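March, evening

Lab open until 8. Spent most of it on the button task for the Pliltommont round. Both arms homed first time after the restart, so the Zasero controller fault from last week is either fixed or hiding.

Retaught the approach to the sloped fixture. The old waypoint was 3 mm low and the fingers touched the lip on the way in. Lifted it, slowed the last segment, saved as a new file and left the old one in the folder in case I've misread the datum. Grip force unchanged.

Ran 15 cycles on the red button with the left arm parked clear. Two drops, both at the wrist rotation — the cap is domed and gives the fingers very little to hold. Gripping lower on the body should help, but then the clearance inside the fixture gets tight. Try it tomorrow before touching anything else.
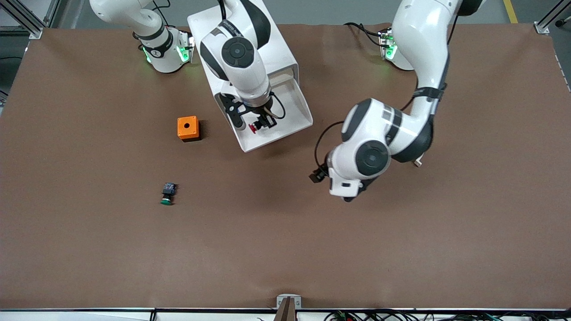

Green is still to do. It has to go into the orange box through the round hole on top, and the tolerance there is worse than on paper. The Ghaffari rules allow one regrasp per part, so I want the pick to come off its side cleanly and leave the regrasp spare.

Log file for the Fillora write-up is at 56 entries, half of them without a proper note. Fill those in before the club meeting. Also ask for the longer hex key back.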